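**Visit report: Open day at the Yeom Play and Learning Library, Taltham**
Date of visit: 19 Sep 2021
Prepared by: I-seul Baek, Early Years Resources, Pornside

The purpose of the visit was to see how the Yeom library stores, displays and lends pretend-food sets and small table toys, and to decide whether a similar service could be offered from the Pornside center. The library opened its doors to partner organizations for the afternoon. Two members of our staff attended.

**Arrival and general arrangement**

The library occupies the ground floor of a former fabric shop on the main street in Taltham. Visitors were received at the front counter, given a printed floor plan and invited to move through the rooms in any order. The lending room is on the left as one enters, with shelving along the longer wall. The play room is at the back and looks onto a small yard.

According to the welcome talk, the library holds 4,000 items, of which pretend food is the most frequently borrowed group. Each set is lent for a period of 5 weeks. Borrowers may renew once at the counter or by telephone. Late returns are not fined, although a family with an overdue set may not take out another until the first has come back.

**The display tables**

Our main interest was in the way loose items are laid out for children to choose from. The tables are dressed with a green cloth printed in white squares, and the number of items on view is kept low. Pretend fruit is mixed with plain shapes - a pear with a short stem, a small ball striped like a watermelon, foam cubes in orange and green.

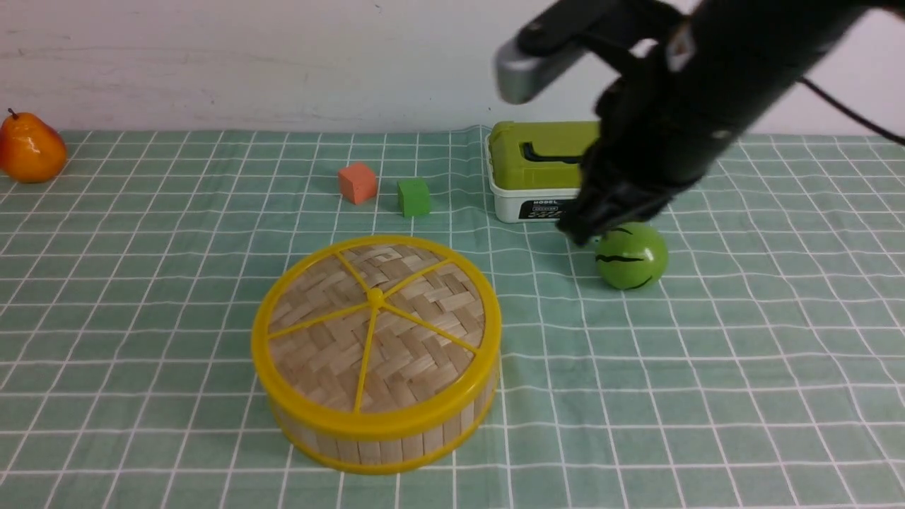
Staff explained that the mixture is deliberate. Children who are new to the library often go first to the food, and the plain cubes are then taken up as whatever the game requires. During the talk a member of the Yeom staff mentioned sugar lumps, bricks and tofu as recent uses. The display is changed at the start of each month, and the items taken off it return to the general stock.

We asked about cleaning. Hard toys are wiped down on return and again before they are lent. Foam pieces are washed by hand and left on racks overnight. The cloths go home with a member of staff and are washed at a moderate temperature, since an earlier set shrank and no longer covered the table. The present cloths crease when folded, and the library is considering whether to store them on rolls. We would recommend rolls for Pornside from the outset, as the tall cupboard beside our kitchen has room for them.

**Cooking and serving sets**

A large part of the afternoon was given to sets based on family meals. The library began this part of the collection in April, after parents asked for toys that looked more like the food cooked at home. One of the sets on view was a round steamer in pale bamboo with yellow bands, holding toy steamed buns.

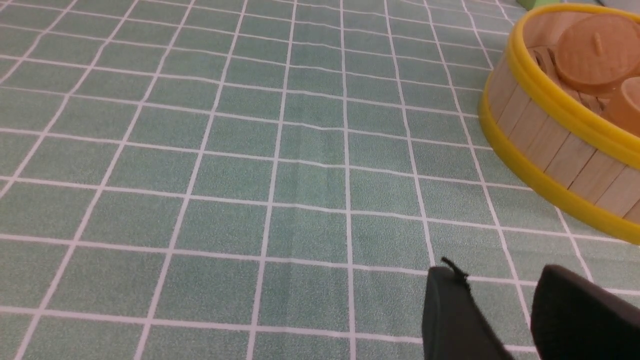

The set is lent complete and checked against a printed card on return. Where a piece is missing, the set is held back for up to 2 weeks while the family looks for it. Most pieces are found within that time, commonly under a sofa or in a coat pocket. Replacements are ordered through Deka, the supplier used by the library for most of its stock. We were shown the order book and the shelf of spare parts, both of which were in good order.

Staff also advised leaving a good stretch of clear cloth beside a set such as this. Children tend to unpack everything at once, and a crowded table leads to pieces being pushed onto the floor. We noted this point in particular, as our own tables at Pornside are narrower and are usually filled from end to end. 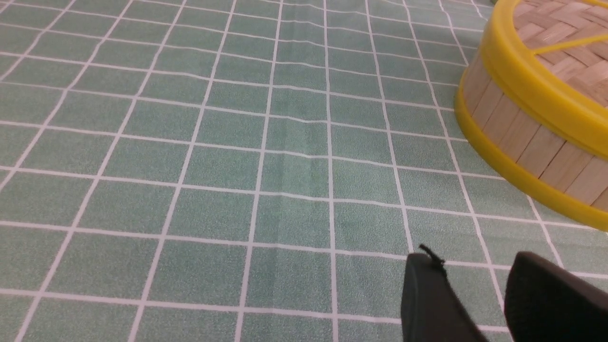
*The bamboo steamer on the squared tablecloth.*

**Matters for follow-up**

- Yeom has offered to send a copy of its set card and its cleaning schedule.
- A price list is to be requested from Deka, to include serving sets and spare pieces.
- The clear area on our display tables should be tried at the next family session, using existing cloths.
- The question of insurance for lent items was raised but not answered on the day. Yeom will reply in writing.

Our thanks are due to the staff at Taltham for their time and for the tea provided at the close of the visit. A return invitation to Pornside has been extended, and a date will be agreed once the work on our entrance is finished.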